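Robots, Tablecloths and Free Pretzels: My Afternoon at Kerine

So I finally made it out to the Kerine open day! I'd been meaning to go since it started four years ago, and every January something gets in the way (last year it was the flu, the year before that my car). This time I packed a sandwich, parked behind the old Schwaiger furniture warehouse and was in line by 1 p.m. with 78 other people and a stroller or two.

If you haven't heard of Kerine, they rent out lab space to small robot teams. There were 16 stations on the handout map and I only got through half of them, mostly because I stopped way too long at the one I'd come for. It's called Floltia, and it's a project about teaching robot arms to handle cloth. Laundry, table linens, hospital sheets, that sort of thing. I've written here before about my personal war with fitted sheets, so you can guess how I felt walking up to it.
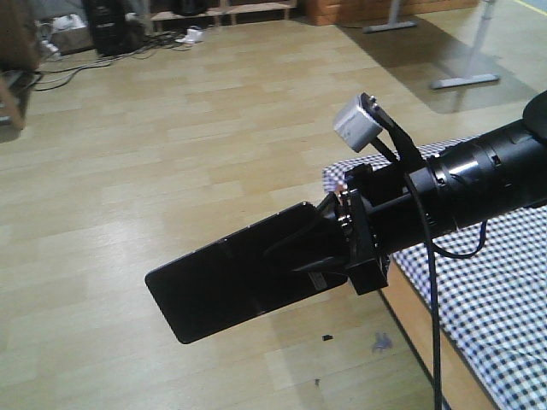 The Floltia arm beside its blue-and-white gingham table.

Luzius Leitner was running the demo, and he was very patient with me. I asked him why cloth is such a big deal when robots have been welding cars forever. He said a car door has the same shape every time you pick it up, and a tablecloth is a new shape every time you so much as breathe on it. The arm has to look, decide where to grab, then look again, and a wrinkle can throw the whole plan off. They've logged 964 practice folds so far. I asked how many of those he'd put on a table for guests and he laughed and said he'd get back to me.

There was a kid next to me, maybe nine, who wanted to know if it could do T-shirts. Sleeves are "next," apparently. I wrote that down with a little star beside it.

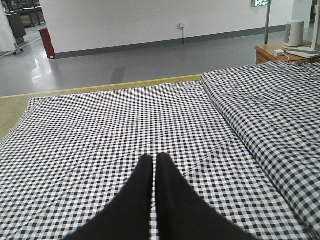

My own napkins never come out square, and I've blamed the napkins for years. Luzius says a lot of it is where you grab. Pinch too far in and you drag up a big floppy lump, pinch too close to the edge and it slips right out of your fingers. The Floltia gripper has two black fingers with tapered tips that come in almost touching, and for a fold they need to catch a thin bit of fabric without scooping up half the cloth. Checks are handy for us onlookers, too. Follow the little squares across the flat part and then look at the rolled-over side, where they go all big and bendy, and you can tell at a glance where the cloth bulges up closer to you. I tried this at home on a dish towel and I'm sorry to say it works great. My husband now lines up his checks before he folds.

I also had a quick look at the Bellovero station (they sort seed packets, very soothing to watch) and ate two of the free pretzels, which were better than they had any right to be. Get there early if you go next year, because the parking behind Schwaiger fills up fast and the front lot is for exhibitors only. Luzius told me they hope to have sleeves working by then. I'll be bringing a fitted sheet.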